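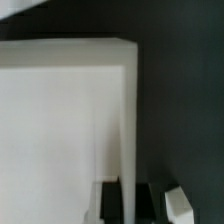
添付1:白い四角い箱のようなもの、上部に帯

カテゴリ:サポート > 駆動系・クランク > 異音/ガタ 状態:対応中

件名:Wandsteadの古いスポーツ車、踏むと「コクッ」となる件(コッターピン交換後に悪化)

こんにちは、Rebaneさんのサポートの方、それからここを読んでいる旧車好きの皆さん。長くなりそうなので先に謝っておきます。途中で分かったことを同じチケットにどんどん書き足していくやり方にしますね。前に別件で問い合わせたとき、新しいチケットを立てすぎて話がばらばらになってしまったので……。

2021年6月24日、最初の書き込みです。

車体はWandsteadの鉄フレームで、クランクはコッタード、つまりピンで留める昔の方式です。前は一枚、後ろは16Tのフリーがひとつの単段。買ったときから付いていた部品は、フレームとクランクとBBの軸くらいだと思います。ハブは前の持ち主が替えたらしく、銘柄がよく分かりません。チェーンはSkindellの厚歯用で、これは私がRebaneさんの通販で買いました。ペダルはDellarのゴムブロックのやつです(すごく好き!)。

症状を書きます。右足で踏み込んで、クランクがちょうど水平を過ぎたあたりで「コクッ」と来ます。音というより、足の裏に伝わる段差みたいな感じです。クランク一回転につき一回、だいたい必ず。左足では来ません。平地をのんびり流しているときは気にならなくて、信号からの出だしと、家の裏の坂でだけはっきり出ます。

この症状、じつは前から弱くあって、そちらで買ったコッターピンに左右とも交換したら消えるだろうと思っていたんです。で、替えたら、最初の数日は静かだったのに、今は替える前より大きいです。走った距離は交換してから約400kmです。通勤に使っているので、わりとすぐたまります。

ここまでに自分で試したこと。

・ペダルを左右とも外して、ねじにグリスを塗って締め直し。変化なし。
・Dellarのペダルを、手持ちの安いペダルに交換して裏の坂を一往復。変化なし。
・サドルとシートポストを疑って立ちこぎ。やっぱり出る。むしろ大きい。
・チェーンを外してクランクだけ手で回す。するする回るし、引っかかりもない。

最後のやつで、BBの玉当たりは大丈夫なのかなと思っているんですが、自信はないです。手で回すのと体重をかけるのは違いますもんね。

ピンの向きは、説明書きどおり左右で逆になるように入れました。ナットは手持ちのスパナで「ぎゅっ」と思うところまで。それ以上は怖くてやっていません。昔、別の車体でねじ部をなめさせて、ピンをドリルで抜くはめになったので、それ以来ナットを締めるのが苦手なんです。

お聞きしたいのは、これはピンの初期不良なのか、太さ違いを買ってしまったのか、それとも入れ方が悪いのか、というところです。注文の控えが必要でしたら出します。

【追記・翌日の夜】

サポートの方から早速お返事をいただきました。ありがとうございます! まずピンの見え方と、クランクの遊びを確認してほしいとのこと。教わった方法でやってみました。

右クランクを前方水平、左クランクを後方水平にして、両方のペダルに体重をぐっとかける。次にクランクを半回転させて、また同じようにかける。そこで「カクッ」と動いたらピンが怪しい、という方法です。玄関先で壁につかまってやりました。

動きました。右クランクが、軸に対してほんのわずか。目で見えるというより、クランクの付け根に指を添えておくと分かるくらいです。左はまったく動きません。やっぱり右だ。

それで右のナットをもう一度締めてみたら、なんと、するっと四分の一回転くらい入りました。交換したときはあんなに固かったのに。締めたあと裏の坂を上ったら、静か。静かすぎて逆に不安になるくらい。これで終わりだったら恥ずかしいなと思いつつ、一応このまま様子を見ます。

【追記・週明け】

戻りました。症状が。

通勤で往復して、帰り道の踏切のところで「コクッ」。その場でナットを触ったら指で回りはしないけれど、家に帰ってスパナを当てたらまた少し入りました。つまり締めても締めても、ピンが少しずつ沈んでいくか、つぶれていくか、しているんだと思います。ねじ山の残りもだんだん少なくなってきていて、このままいくとナットが底づきしそうです。

ワッシャーを足せば当面は締められそうですけど、それって解決じゃないですよね。一回だけやりかけて、やめました。

【追記・その次の休み】

思い切って右のピンを抜きました。今回はちゃんとした圧入・抜き取り用の工具を借りてきました。前はハンマーと木片でやったんですが、抜くときだけでなく入れるときもハンマーだったので、サポートの方の言う「圧入が足りないままナットで引っ張ってしまった状態」になっていた可能性は高いです。はい、心当たりがあります。ナットは引き込むためのものではなくて、入ったピンが抜けないように押さえておくだけのもの、と教わって、かなり反省しました。ずっと逆だと思っていました。

抜いたピンの平らな面を見ると、軸に当たっていたはずのところに、筋のようなへこみが斜めに一本ついていました。全体が均等に当たっていたら、面全体がうっすら光るはずですよね。片側の角ばかりで受けていたみたいです。

比べるために、捨てずに取っておいた交換前の古いピン(これ、取っておいてよかった)も出してきました。ノギスで測ると太さは同じ。だから太さ違いを買ったわけではなさそうです。疑ってごめんなさい。ただ、平らな面の角度が違います。古いほうが明らかに浅くて、新しいほうが急です。二本を背中合わせに置くと、先のほうで隙間ができます。

あと、古いピンの面にはヤスリの跡がありました! 前の持ち主か、そのまた前の自転車屋さんが、ちゃんと現物に合わせて削っていたということだと思います。私は袋から出したまま入れました。「そのまま使えるだろう」と思っていたし、左はそれで平気だったので、まったく疑っていませんでした。

【追記・同じ日の夕方】

サポートの方から返信。要点だけ自分用に写しておきます。

・古いWandsteadは、軸の切り欠きの深さに個体差があるので、ピンは削って合わせる前提で考えてほしい。
・左右のクランクが一直線になっているか確認を。片方だけ角度がずれていたら、ピンの面の角度が合っていない証拠になる。
・へこみのついたピンは再使用しないこと。
・クランク側の穴が楕円に広がっていないか、軸の切り欠きの角が丸まっていないかも見てほしい。

一直線かどうかは、正直見ていませんでした。右のピンはもう抜いてしまったので、へこんだピンを仮にもう一回入れて、横から眺めてみました。定規をクランクに沿わせると、ほんの少しだけ「くの字」になっています。そんなに分かるものかなと思っていたのに、分かるものですね。一度気づくともうそうにしか見えないです。

クランクの穴は、私の目ではまだ丸いと思います。ただ内側の片方に、こすれて光った帯ができています。軸の切り欠きのほうは、角がほんの少しだけなまっているかな? というくらい。爪を引っかけてみるとちゃんと引っかかります。判断してもらえるとうれしいです。

【追記・新しいピンの到着】

予備も含めてピンを16本買いました。笑わないでください。削るのに失敗する自信があったので……。送料も一緒だし、ということで。梱包は丁寧で、袋にも番号が書いてあって助かりました。

ヤスリがけのメモです。目の細かい平ヤスリを使って、ピンを万力に挟み(ねじ側は木でくるんで)、面がいつも平らになるように長いストロークで。少し削っては光明丹を薄く塗って差し込み、抜いて当たりを見る。これの繰り返しです。光明丹がなければ油性ペンで塗りつぶしてもいいと教わって、途中からペンにしました。手が赤くならないので私はこっちが好きです。

一本目、削りすぎ。ピンが奥まで入りすぎて、ナットの座面までねじが届いてしまいました。
二本目、面が丸くなりました。ヤスリが揺れるんですね。疲れてくると余計に。
三本目でようやく、インクが面の七割くらいまで均等に取れるようになりました。もうちょっと追い込めそうだったけれど、欲を出すと一本目の二の舞なので、そこで止めました。

左も念のため同じように合わせ直すべきか迷ったのですが、動いていないし、へこみがあるかどうかは抜かないと見えないので、今回は触っていません。これについても意見がほしいです。

圧入は借りた工具で、ぎりぎりと音がして手応えが急に重くなるところまで。そのあとナットは軽めに。教わったとおり、少し走ったところで増し締めするつもりで、スパナを鞄に入れておきました。

【追記・試走】

裏の坂を上って下りて、また上って、増し締め。ナットはほとんど動きませんでした。この時点で前回とは全然違います。前はここで四分の一回転も入ってしまったわけですから。

クランクに定規を当てると一直線です。うれしい! それから壁につかまってやる例の体重テストも、左右どちらも動きなし。

ただ、今度は別の小さい音に気づいてしまいました。右足ではなくて、どちらの足でも、たまに「チッ」と言います。これまで「コクッ」に隠れていただけかもしれません。回転に合っていなくて、2回鳴ったあとしばらく黙る、という感じです。チェーンに油を差したら減ったような、減っていないような。後ろの16Tは歯先がわりと尖ってきているので、そのせいかなとも思っています。Skindellのチェーンはまだ新しいので、古い歯との相性が悪いのかもしれません。フリーを替えるなら、チェーンも一緒に替えるべきなんでしょうか。さすがにもったいない気がしますが。

【いまの時点で残っている質問】

その一。左のピンは、症状がなくても抜いて当たりを見たほうがいいですか。抜いたら新品にするのが前提ですよね。ピンの在庫は山ほどあるので、そこは心配いりません。

その二。軸の切り欠きの角が少しなまっている件、このまま使って大丈夫な範囲でしょうか。もし軸の交換になるなら、Wandsteadのこの型に合うものをそちらで扱っているかどうかも教えてください。8月に泊まりがけで走る予定があるので、できればそれまでに片づけたいです。

その三。「チッ」のほうは別のチケットにしたほうがいいですか? 冒頭で一本にまとめると言っておいて何ですが、原因が別なら分けたほうがそちらも追いやすいかなと。

それと商品ページのことで、お願いをひとつだけ。コッターピンのところに「現物合わせのヤスリがけが必要な場合があります」と一行あると、私みたいな人間がだいぶ救われると思います。見落としていただけで、もう書いてあったらすみません。

返信は急ぎません。今週はこの状態で通勤に使ってみて、ナットが動いたかどうかをまた書き足しておきます。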